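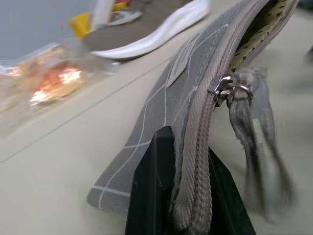 Slide 1. Wrist camera view, Desby cell: gripper fingers either side of the closed section of the zipper, pouch partly open.

Home | Program | Speakers | Venue | Past Talks

Maintaining a single-arm handling cell: notes for the speaker
Technical session, 09/03/2019

Slide 1 -- Opening
Welcome the audience and acknowledge the host organization. State that the talk concerns one cell only, the fabric-handling cell at the Desby site, and that the practices described were adopted there in January. Leave the slide up while making the first point: the wrist camera is the operator's principal means of judging finger position, and its condition is therefore treated as a maintenance matter. Draw attention to the pull tab, which is blurred, and to the slider, which carries bright highlights. Both will come up again under Slide 3.

Slide 2 -- Fingers
The cell uses a pair of black fingers supplied by Pladico. They are inspected at the start of each shift and removed for closer examination after 1,000 grasps. Technicians look for rounding at the tips, debris at the contact faces and any play at the mounting screws. A finger that fails inspection is replaced together with its partner. Mixed pairs close unevenly, and on a soft article the fault may go unnoticed for some time.
Pause here for questions on wear.

Slide 3 -- Camera and lighting
The lens is cleaned with a dry cloth before the daily check. Solvent is not permitted. The mount is then tested by hand; if it moves, the cell is taken out of service and the hand-eye calibration is repeated in full. Refer back to the opening slide. Exposure is a compromise: a shorter setting would reduce the blur on moving fabric parts but would require stronger light, and stronger light makes reflections on metal hardware harder to manage. The present setting was agreed upon with the operators and is recorded on the cell card.

Slide 4 -- Grip force
Woven goods are handled at the lower of 2 stored force settings. The setting is verified with the Msimang gauge, with 9 readings taken in succession and entered in the log. Should any reading fall outside the permitted band, the drive is re-zeroed and the whole series is repeated. Operators are not authorized to alter the stored values.

Slide 5 -- Cables and work surface
The wrist cable is the component most frequently replaced. It is renewed after 50 operating days regardless of appearance. The tabletop is wiped down at the close of each shift, and its height is checked whenever the table has been moved.

Slide 6 -- Records
All entries are kept in the Komness register, by cell and not by technician. Mention that copies of the inspection sheet are available at the registration desk. Invite remaining questions and hand back to the chair.

Search this site Enter keywords Go

This site uses cookies to improve your visit. Accept Manage preferences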